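Thread: Mixed fruit in shallow gift boxes - packing order and spacing
Forum: Packing, Storage and Transport

kpurba
I am packing mixed fruit gifts in shallow red cardboard boxes, fruit in the bottom and the lid taped on. Contents vary: tangerines or oranges, a kiwi or two, a tomato, sometimes an apple. Single layer, no stacking inside the box. The fruit rolls when the box is tilted, and the soft items end up under the hard ones in one corner. Wall height is 58 mm. Looking for a packing order that stays put without molded inserts. The box supplier (Sokell) has inserts, but the minimum order is 3000 and I have no place to store them.

fpappas58
Heaviest fruit in the corners, soft fruit in the center, fill the gaps with crumpled paper. The walls do the work. If an item can travel more than its own radius you have too much empty floor, so use a smaller box or more fruit.

Kosmas_S
Disagree with the soft fruit in the center. On a tilt everything heavy moves toward the low wall and crosses the center on the way. Put the tomato and the ripe kiwi against a long wall with paper on the open side. Citrus goes in the middle, where it can take a knock.

fpappas58
Citrus in the middle has nothing to hold it. You have moved the heavy items to the place where they pick up the most speed.

Kosmas_S
Only if you leave them room to pick up speed. Your own radius rule covers that.

zamudio_l
Two separate issues here. One is movement, the other is what you are putting together. Ripe apples and tomatoes give off ethylene, and firm kiwi reacts to very little of it. In a closed box the kiwi will soften faster than you expect. If the box is eaten in a day or two, ignore this. If it sits for 7 days, leave the apple out or use kiwi that is still hard.

kpurba
Most are opened the next day. I will keep the apple for short runs only.

tfodor
What is the floor of the box? Bare board is slick once it has been handled a few times. A sheet of shelf liner or uncoated tissue changes the result more than the order does. I use Drika tissue, two sheets, folded so the edge comes up the wall by a finger width. Any soft uncoated paper should do the same job.

kpurba
Bare brown board. I do the layout outside on a table with a cloth over it, and work out the positions before any paper goes in. Boxes that look marked on the floor get used for trial layouts and are not given away.

Fruit on the layout table, red-edged cardboard on a plaid cloth. 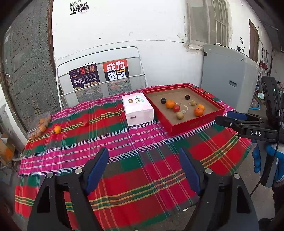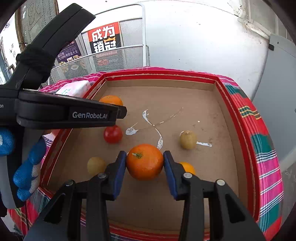 Current order is large citrus first, then kiwi, then tomato, and whatever is small goes in last. I have not settled on a count. With 8 pieces the tilt problem is mostly gone but the lid sits high if one of the oranges is oversized. With fewer pieces the lid closes flat and everything moves.

Kosmas_S
Then sort by diameter before you pick a count. Cut a strip of card to the wall height, hold it next to each piece, and reject anything taller. Takes a minute per box.

fpappas58
Agree on the gauge. Use a strip 3 mm shorter than the wall, or the tissue will take up your clearance.

tfodor
Also stand the kiwi on end if it will stay there. Smaller footprint, and the flat end does not roll. Oranges go stem side up. A hard stem stub will mark a tomato skin if they touch.

kpurba
Noted on the stems. Do you trim them?

tfodor
Flush, with small snips. Do not pull them, it can tear the skin and the spot goes soft.

zamudio_l
Wipe the fruit and let it dry fully before it goes on the tissue. Damp tissue sticks to citrus.

kpurba
Will try the tissue with the gauge and the citrus in the middle, then the same fruit with the citrus in the corners. Same box, same tilt. Results when I have them.

fpappas58
Tilt along the short side too. Most people carry them that way.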